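Hand build in a shared shop: slot pickups and cable drag

florapeg_71
Posted November 4, 2024
I've been putting this off but here goes. I've been working on the hand-and-arm project at our shared workshop (we call the place Listden, long story) since June, and I finally have enough going on to start a thread. The software side is a homebrew thing called Flerorach that I've rewritten more times than I want to admit. The goal right now is boring on purpose: reach over to a wooden tray with narrow slots, get something out of a slot, or put it in one, without knocking the tray around. My workshop partner runs the laptop side of things and I mess with the arm and swear a lot. 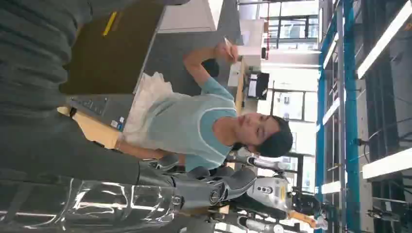 Pen out at the table, a wrist view. Turn your head sideways, up is to the right.

Where I'm stuck is the approach angle. If the hand comes in from the side, the fingers spread over too many slots at once. If it comes from straight above, the wrist runs out of travel and I get this ugly little hitch. Anybody been through this?

gluegunmoth
Ooh, following! I did a tray sorter with a two-finger gripper a while back and the answer for me was to cheat and tilt the tray. Put a wedge under the back edge and suddenly the wrist doesn't need to bend nearly as far. Not elegant but it took me five minutes.

Strazdsfan
I wouldn't tilt it. Then everything you tune only works for a tilted tray, and the first time someone moves the wedge you're starting over. Fix the path in software. Have it stop above the slot, square up, then come down slow. Can you post one of the hand over the tray?

florapeg_71
Sure, this one's with the hand over the right end of the organizer, holding a black piece over the slots. You can see how much room the fingers take up when they're spread like that (and yes, the cable off the wrist hangs down past the front of the table, I know, I know).

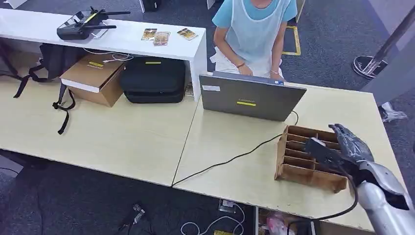
Re: the cable

gluegunmoth
OK forget the wedge, I want to talk about that cable! Anything hanging off a wrist is going to pull on it, and it'll pull differently depending on where the arm is. I'd bet you a coffee that's your hitch. Clip it back along the forearm with a nice fat service loop.

Strazdsfan
Disagree, sort of. A cable that light isn't going to stall a wrist joint. I'd look at the joint limits in the config first. But sure, tie it up anyway, one of these days it'll snag on the table.

solderhound
Butting in with a different question. Are you running the hand bare? I had a set of Zoson covers on mine and the finger joints picked up every bit of lint in the building. Also curious what the joints look like up close.

florapeg_71
Close one for you. There are two round bolts along the finger, and the last joint pivots at the second one. The big shell in front has a few scuffs in it. The fingertips are nice and blunt, which I like for cards and don't like at all for anything thin that's lying flat. 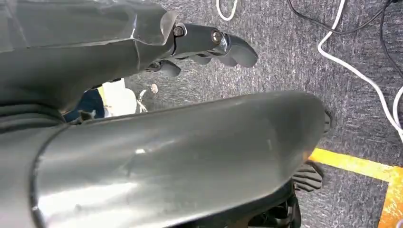

Re: speed settings

solderhound
Thanks, that helps. I'd try a grippier tip before changing anything else. Slip-on silicone, cheap, and you can pull it off if you hate it.

What speed are you running? I ask because I spent weeks at 100 percent wondering why everything bounced.

florapeg_71
Um. 100 percent. I dropped it to 71 last night after reading your post and the hitch got smaller but it's still there. So maybe you're all a bit right? I also went through the joint limits like Strazdsfan said and found 2 of them still at the defaults, so that was embarrassing.

Did some card work too. Cards are way friendlier in the slots than the other stuff.
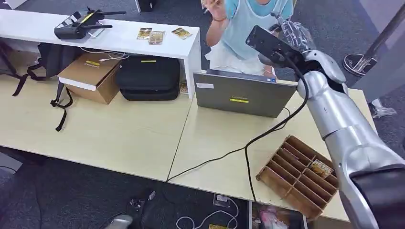

Printed card standing in the tray, near the right end.

gluegunmoth
Love the card! Still say it's the cable though. Look at it, it goes right past the front of the laptop and off the table. Clip it and report back, I'm serious about that coffee.

Strazdsfan
Change one thing at a time please. Limits first, leave the speed at 71, run it a bunch, and only then touch the cable. Otherwise you'll never know which one did it.

florapeg_71
Too late, I've already got a bag of clips on order, haha. I'll do the limits tonight and hold off on the clips until I've got some runs logged. Does anyone have a silicone tip that fits a rounded finger? The ones I've found are all for flat grippers.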